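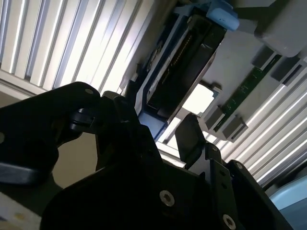

# About Juvau

Most "about" pages tell you a company is passionate. We have read a lot of them and we don't believe it, so we'll try to stick to what we do and what we charge.

Juvau advises small offices on whether to replace their equipment. We're based in Nellivell, above a dry cleaner, and most of our clients are dentists, accountants, print shops and schools with fewer than 300 students. They come to us holding a quote. Somebody has told them that everything on every desk is too old and has to go by the end of the quarter. Sometimes the quote is fair. We would like to see the evidence first.

## What we doubt

We doubt the phrase "end of life" when it comes from the people selling the next one. A maker may have stopped supporting a product, and that can be a serious matter if you store patient records on it. It can also mean very little for a machine that prints shipping labels. The quote rarely says which.

We doubt five-year plans. We doubt "future-proof." We also doubt the opposite camp, the people who will tell you that any old desktop can be kept going forever with a little care. Old equipment fails, parts get harder to find, and an hour of staff time costs money even when it doesn't show up on an invoice.

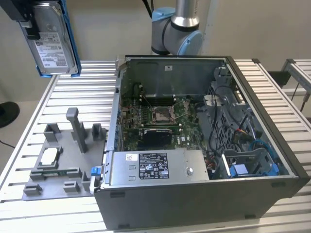
One office manager wrote to us that this all sounded fine, but that she had paid for a review and been told to buy the new computers anyway, so what exactly had she paid for? Fair question. In her case the vendor's quote was right and we said so, and our fee bought her nothing she could put on a desk. We don't refund for that. If we only got paid when we said no, you'd be right to distrust every no we gave.

## How we work

A review costs $2000, flat, for one site. We ask for the quote, your last maintenance invoices and a list of what each machine is used for. The list is usually wrong. We check it against what people do during a normal morning, then write a report of four pages or less.

We take no commission, and we don't resell hardware or service plans. We used to keep a page of recommended vendors and took it down in July, after two of them started quoting it in their sales letters.

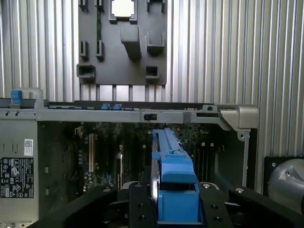

The reports sort equipment into keep, fix, replace and don't know. Other consultants have told us the last group looks unprofessional. We think it looks worse to guess. A "don't know" comes with a date to look again and a note on what would change our mind, such as a second failure or a change in your software.

## The Lashari scale

You may have seen our scoring sheet, the Lashari scale, passed around with our name removed. It runs from 0 to 42. The number is less exact than it looks, and we've stopped printing it on the first page because people were reading it and skipping the rest.
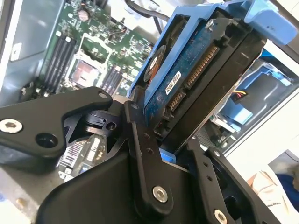 Please don't use an old copy to justify a purchase. The Stidaton edition, the only one we stand behind, weighs data risk more heavily than age and leaves out the "staff satisfaction" column, which mostly measured how annoyed people were on the day we asked.

## Before you hire us

Ask your vendor what happens if you wait a year. Get the answer in writing. If it's specific and it names your own equipment, you may not need a review at all.

Page last checked 01/07/2023. Prices apply to Nellivell and the surrounding county; travel beyond that is billed at cost.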